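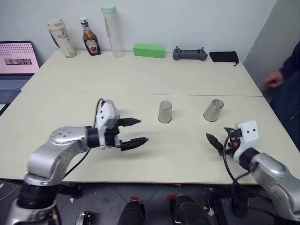

Unnur Vídalín
Oh, I'm so with you on rye starters! Mine is 16 months old and I still get giddy when it domes. But feeding it 2 times a day? Once is plenty in October.

jalledine
Can't agree, sorry. Once a day and mine goes sharp as vinegar by teatime. Two feeds, wholemeal rye, lovely malty smell — my best loaves ever.

Getico
What's your kitchen like? Mine's freezing, so once does me fine (and the crumb is gorgeous).

jalledine
Warm, next to the boiler. OK, that might be it!

Unnur Vídalín
Try it in the hall for a week and tell us how the crust comes out.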